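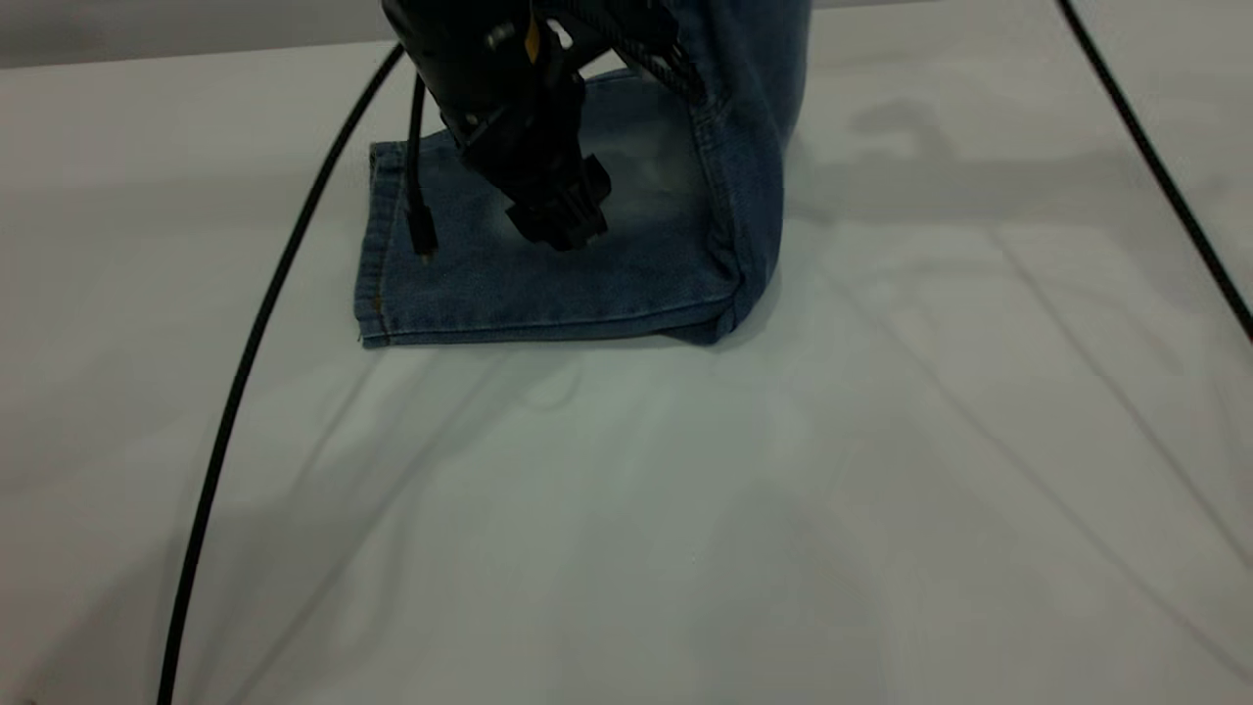 3.2 Fading and wear in donated denim

Garments were collected at the Murkmont sorting hall in March and graded by two readers, Wanting Xie and Clem Gilchrist, working apart. Of the 1,418 pairs of jeans received, 200 were drawn at random for close study. Each pair was given a fading score on the Henare scale, which runs from zero (as dyed) to nine (near white), and a separate wear score for the hem, knee and seat.

Figure 3. Washed denim with a mottled surface and lighter patches. A folded hem runs along the bottom of the flat panel.

Mottling of the kind shown in Figure 3 was scored apart from even fading. The two readers agreed on the fading score for 76 percent of the sample. Most disputes concerned mid-blue cloth, where factory washing and household laundering are hard to tell apart by eye – a problem also met by Katene and Maihi in their survey of work clothing. Disputed pairs were passed to a third reader, Nesma Cherkaoui, whose score was final.

Hem wear did not follow fading closely. Many pale pairs had sound hems, while several dark pairs were frayed through at the heel. Altered hems were left out of the wear totals but kept in the fading totals. Scores by garment size are given in Table 4.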